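OK so our student project finally has a name. We're Polterstead now, because Kiri Whitelaw said the simulator behaves like a haunted house and it stuck. Thread on where we are with the tidy-up task, for the four people who asked 🧵

Quick recap — the class assignment is to teach a simulated robot to clear small stuff off furniture. Any furniture, any stuff. Nobuhle Adams does the policy, Vidar Granström does grading scripts, and I do rooms. Rooms is the fun one, fight me.

My generator picks a room, picks a sofa, throws some clutter on the seat and then adds one big "distractor" from the free model pack. I had 31 rooms at the start of the month and now I have 183!! Most of them even load.

Then I opened this one.
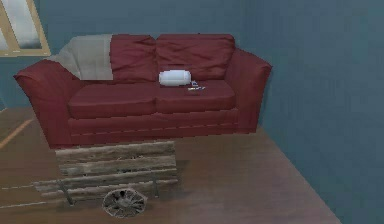

Red loveseat, three things to tidy, one cart parked in the upholstery

So the spawn check looks for overlap between the small items, and I never made it look at the distractor against the sofa. The planks go right up under the seat cushions like they were built that way. Kiri wants to keep it and call it a sofa barrow.

The clutter part I'm happy with though! The white cylinder is lying on its side on the seat, and the two little things are bunched together to the right of it. That's the hard case Nobuhle keeps asking for, where going for one item means dealing with its neighbor.

Also the blanket over the back corner is new. It's very flat and very square and I don't care, it took me two evenings. Proper cloth can wait until December.

Our instructor (hi Helge) asked if we could just delete the bad rooms by hand. We could, but I'd be doing it again after every rebuild, so I'm adding a bounding box check and letting it retry up to 20 times before it gives up on a room.

Vidar is rerunning the grader on the whole set tonight. If you've done collision checks on big meshes and have a faster way, please tell me, my laptop sounds like a hair dryer. More when the new batch is in — and yes, I'm saving the barrow room in its own folder.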